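Seltmont Library Extends Evening Hours for Chess and Board Games

13 Sep 2018

The public library in Seltmont will stay open until 9 p.m. every Tuesday from next month, after a trial period that brought 460 visits to its evening board game table. The new hours were confirmed this week by the library director, Rehema Lukumay.

The trial started in February with one session each week in the reading room on the ground floor. At first the library planned to finish it before the summer, but the visitors asked for more and the sessions continued also during the school vacation. Most of the people who came were adults who work in the day and cannot visit the library in its usual hours.

"We had expected mostly students," said Lukumay. "Then we saw people coming straight from the bus, still with their work bags, and many of them borrowed a book before they went home. For us this was the good surprise."

Chess was the most popular game of the trial, followed by checkers and several card games. The library now owns 12 chess sets, which can be used in the building without a library card. For taking a game home a card is necessary, and the loan period is 3 weeks, the same as for books. Residents of Trodov can also get a card for free under the agreement between the two towns.

Finlay Imrie, who teaches mathematics at the high school and has helped at the sessions since the spring, will give a short lesson for beginners at 6:30 p.m. on each of the evenings. The lesson takes half an hour and does not need registration. Players who already know the rules can sit down and start a game at any time - the only request is to keep the voices low, as the study room next door will be open too.

The longer hours also include the lending desk and the computers on the second floor. The children's section will close at 7 p.m. as before. Parking behind the building is free after 5 p.m., and the last bus to Trodov leaves from the stop on the main street at 9:20 p.m.

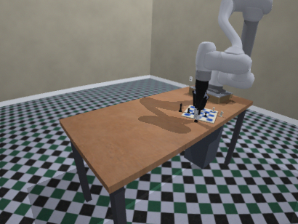 Readers who have games in good condition and do not use them anymore can leave them at the front desk during opening hours. The library asks that all pieces are in the box. Puzzles cannot be accepted at the moment, because there is no more space on the shelves.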